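Project report: Trunance, our bus arrival app

So I signed up for the software projects course thinking I'd build a to-do list and go home. Instead I ended up on the bus team, and I'm pretty glad I did! Our job was to make a little web app, Trunance, that tells students at Odmont when the campus shuttle will really show up (the printed timetable is more of a wish).

We started on a Monday in June with the boring stuff, which was getting the shuttle positions out of the Udulach feed. I'd never worked with live data before and my first version asked the server for updates every second, so we got blocked before lunch. After I slowed it down to once every 18 seconds it behaved fine, and the dots on the map still moved nicely.

The prediction part was my favorite. We saved 650 trips and I wrote a script that compared the stop times with the timetable. My first idea was a straight average, and it was awful on the hill section near Mrema, where the bus either flies through or sits behind delivery trucks forever. Splitting the trips by time of day helped a lot. I also tried a fancier model from a tutorial, but it took ages to train and did worse than the averages, so out it went.

Testing was messy. Around 200 students opened the link in the first week and we got bug reports for things I'd never thought of, like phones set to a different time zone (oops). The worst one was mine: I'd hard-coded stop number 224 while debugging and forgot to take it out, so for a whole evening everybody saw the same stop no matter what they picked.

If I did it again I'd write tests way earlier, and I'd keep the map code and the prediction code in separate files from day one. Untangling them ate up most of our last week.
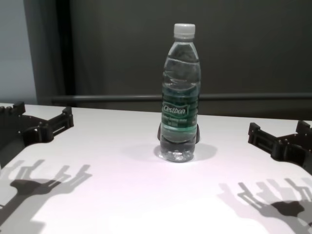

The demo itself went okay, apart from the projector hating my laptop. I still want to add alerts for canceled trips, and the code needs a proper readme before the next group picks it up.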